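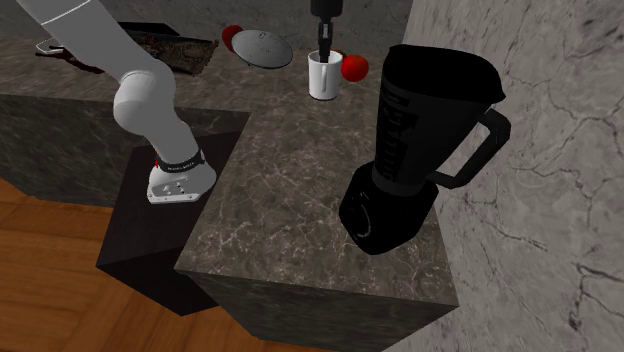
What makes a battery door on a small light-up toy come open when it shouldn't?
Mostly the screw boss. The door itself is nearly always fine, but the little plastic post the screw bites into splits after a few knocks, and then the screw is holding on to nothing.

Durnholm bench book, February 28, 2019

That's the short version of what we've learnt this week and I'm really pleased with it, so it goes at the top of the page. Now the long version.

Samples: light-up night animals, the Wenton range, hedgehog and owl. Both take button cells, which is why we care so much. A swallowed button cell can burn a child's throat in a couple of hours, and these are exactly the size and shape that a toddler picks up and puts in their mouth. Big bag of them came in from Pluscombe, 83 in all, and Pallavi Chauhan spent the morning labelling them with paint pen so we can tell which batch is which after they've been thrown about. (Paint pen works far better than the stickers. Stickers come off in the tumble drum and gum up the door.)

Drop run
Dropped on to the steel plate in four directions, then checked the door by hand and with the hook. Owls did very well! I had written them off on looks alone, the door is thin and flexes if you press it with your thumb, but it rides the knock and springs back. Hedgehogs not so good. Of the 62 hedgehogs, 7 had a door that could be lifted with the hook afterwards, screw still in place and still looking tight. You would never spot it in a shop. I opened up all of them and it's the same crack every time, starting at the foot of the post and running up one side.

Pallavi's idea, and a very good one: cut one clean in half through the post, polish the face and put it under the microscope next to an owl. The owl post has a generous curve where it meets the shell. The hedgehog post has a dead sharp corner. Lovely clear pair of cuts, both kept in the small drawer with the torque driver bits.

Screw run
Did this one on fresh samples so as not to mix up the two kinds of damage. Open and close, open and close, as a parent would over a few years of battery changes. The screw is the sort that's meant to stay in the door when undone, and it does, on both animals, which I was glad to see. Threads in the post go soft and furry with use though. Hedgehog again worse than owl. Need to repeat with the driver set lower, I think I was a bit heavy-handed on the first few and those rows are crossed out in the table. 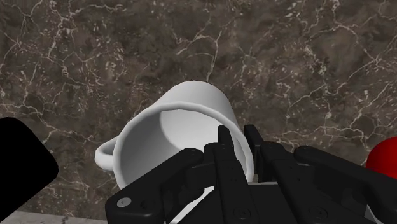 Talking to the maker
Rang Tyagi, who do the moulding, after lunch. Very helpful. They knew straight away which corner I meant and said the hedgehog tool was copied from an older toy that ran on bigger batteries and had no post there at all. A curve can be cut into the tool without scrapping it. They'll mould 400 trial shells for us in clear plastic first so we can watch the crack (or no crack!) without sawing anything. I can't wait for those, clear shells would have saved us days in November with the bath boats.

To do
Lower torque, repeat screw run, hedgehog only.
Soak a few in warm soapy water overnight before dropping, in case the plastic takes it badly.
Try the drop run cold as well. Ask if the fridge in the back store is free.
Write to Pluscombe with the crack photos and ask them to hold the hedgehogs back until the trial shells are done. Owls can carry on.
New steel hook, the old one has a bend in the tip.
More paint pens, any colour except yellow.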